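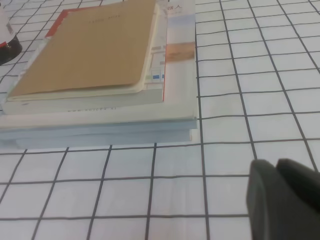 4.2 Book handling with the Satau wrist kit

The second product in our review is the Satau wrist kit, sold as an add-on for small tabletop arms. It includes a two-finger parallel gripper, a camera that bolts to the wrist, a cable set, and a license for the Clita control software. We bought the kit through the normal retail channel and paid the list price. The supplier had no part in the design of the tests and did not see the results before submission.

Setup took one afternoon. The mounting plate fit our arm without an adapter, but two of the supplied screws were too short for the flange and we replaced them with longer ones from our own stock. The camera was recognized on first connection. Hand-eye calibration is done from inside Clita and asks the user to move the arm through a fixed set of poses. The routine finished on the second try; on the first, it stopped at the last pose with an error code that is not listed in the manual. We did not see the error again.

We chose books as one of the three object groups for this review, along with kitchen containers and folded cloth. Books are rigid enough to be gripped by the spine or the fore edge, but covers slide and page blocks spread under pressure. In a stack, the top item also has to be separated from the one below it before it can be lifted. Many library and sorting products are advertised for this kind of work, and the Satau brochure names it on its first page.

Each trial started with a stack on a table covered with a gridded cloth. The arm moved to a standby pose, the wrist camera recorded a still, and the software proposed a grasp on the uppermost book. The operator could accept the proposal or ask for a new one, up to two times. A trial was scored as a success if the book was lifted clear of the stack, carried to the bin, and released without any other book leaving the table. We ran 358 trials on books out of 1,362 in the full review.

Figure 3 shows a stack from the wrist camera. The book on top has a tan cover, with a strip of red showing from beneath it along one side, and its bottom-right corner is slightly raised over cream-colored page edges. Under it is a thicker white book, then a larger one with a mostly white, glossy cover that extends farther to the right. Two light blue books are at the bottom. The gripper fingers are in the lower right and are out of focus. The camera sees the fingers in all poses, and Clita masks them before looking for a grasp. The mask is a fixed shape stored with the calibration, so it has to be redrawn if the fingers are changed.

Two points about the camera view affected the results. The first is that covers of nearly the same color are hard to separate. When a white book lay on another white book, the software often drew one outline around both and placed the grasp on the edge of the lower one. Operators caught most of these cases at the proposal stage, but the extra request added to the cycle time. The second is glare. Glossy covers under our ceiling lights produced bright patches that the software treated as missing depth. Turning off the row of lights closest to the table reduced the problem – the manual suggests a diffuser, which is not in the box.

The grid on the tablecloth caused less trouble than we expected. Earlier work with the Mfaume arm and its own camera had shown false edges on patterned surfaces, and we kept the same cloth here to allow a comparison. Clita rejected the printed lines in nearly all stills. Where the cloth had ripples, the estimated table plane tilted a little, and in a few trials the approach height was set too low. The arm's contact stop worked each time this happened.

We recorded 44 failures on books. The most common was a slip during the first part of the lift, usually with a thick book gripped near one corner. The next was a double pick, in which the cover of the second book was pulled along with the first. Drops over the bin were rare. Raising the grip force setting by one step reduced slips but left marks on soft covers, and we went back to the default for the remaining trials.

Finger wear was checked after every 200 grasps using the gauge supplied with the kit. No change was measured during the book trials. The gripping surfaces did pick up paper dust and needed wiping at the end of each session. The cleaning step is missing from the printed quick guide, although it is in the online version.

Trials at the Ilthorpe site used a second unit of the same kit with a newer release of Clita. The newer release shows the proposed grasp as an overlay on the live view, where the older one used a still. Operators there asked for fewer new proposals. We report the two units separately in Section 4.4, as the lighting at the two sites was not matched.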